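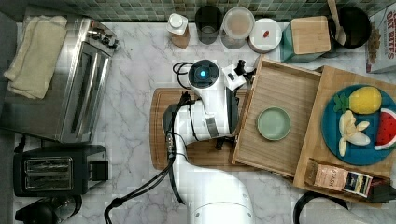 4.2 Preparing the Halim sideline scoreboard console

The Halim console runs the game clock, play clock, down and distance, and score on one display. Before powering it up, choose a flat surface within reach of a grounded outlet. The console is 14 inches wide and needs free space on both sides for its vents. A counter in a concession stand or kitchen will do, such as the white marble one with gray veining, but cutting boards, trays and plates must be moved well away from the vents first.

Caution: Do not run the console from the same outlet as a heater or coffee urn. A voltage drop can reset the game clock.

1. Set the power switch to OFF.
2. Connect the display cable to port A. The supplied cable is 150 feet long. Do not join two cables.
3. Connect the horn lead to port C. Leave port B capped unless a second display is fitted.
4. Set the power switch to ON. The display shows 123 while the lamps are tested, then goes blank.
5. Press SPORT until FOOTBALL appears, then press ENTER.

Note: If the display shows code 169, the cable is not fully seated. Switch off, reseat both ends, and repeat step 4.

4.3 Setting period length

1. Press PERIOD, then SET.
2. Enter the minutes and seconds as four digits. For a 12-minute quarter, enter 1200.
3. Press ENTER twice to apply the value to all four quarters.
4. Enter the halftime length the same way.

Overtime is set separately (see 4.6). The console keeps these values after power is removed.

Caution: Pressing CLEAR and SET together erases all stored periods, including those for other sports.

4.4 Play clock

The play clock has two presets, 40 and 25 seconds. Press the upper handset button for 40 and the lower for 25. Holding either button for two seconds blanks the play clock.

Note: Handsets made by Durnoreck before October 2016 have these buttons reversed. Check the label on the back of the handset.

The settings in this section were checked on the Skendthorpe field installation by Steinar Dalsgaard.

Section revised 3 May 2018. Applies to Koseo display panels with firmware 3 or later.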